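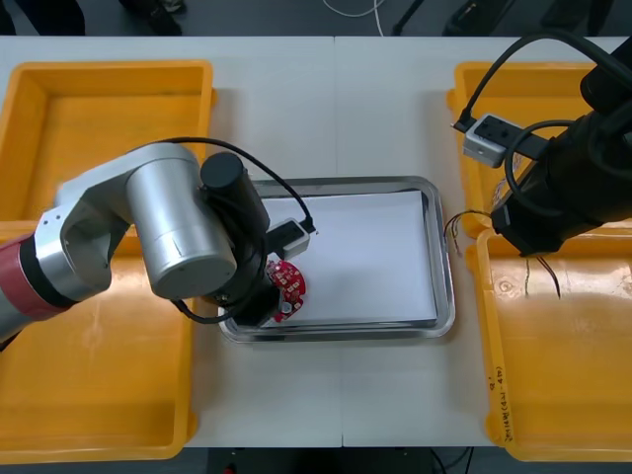 We were let in by the side gate on 6th March, straight past the bale shed and into the noise. If you've never stood near a working paper machine, go! The Hrubý mill opens its doors once a year and I'd happily queue again tomorrow.

The pulper comes first, a great grey porridge pot you look down into from a walkway (hold on to your glasses). It takes 900 kilos of rag and offcuts at a go, and the smell is somewhere between wet cardboard and a laundry. From there we followed the pipes to the old Hiller machine, painted green so many times that the bolt heads have gone round. The sheet comes off the wire looking like wet tissue and somehow makes it through the dryers in one piece. 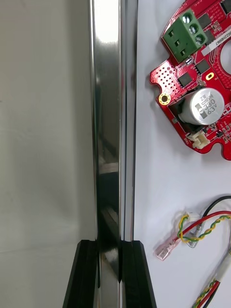

Vol. 7, p. 80

Upstairs is the sample room, where my favourite thing of the day was the watermark drawer. There are about 200 wire designs in there, and the Zorura one, a heron with its neck folded back, is so fine I held the sheet up to the window three times.

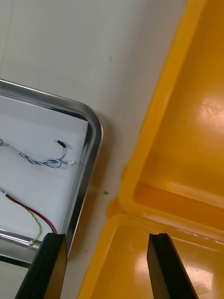
*Steel tray and yellow case on the white tabletop.*

Lunch was in the Paltoleo canteen over the road: pea soup, good bread, very strong tea. I came home with a bundle of cream offcuts in a colour they've stopped making, and I've already used half of it on letters. The next open day is in June, with the finishing shed included this time.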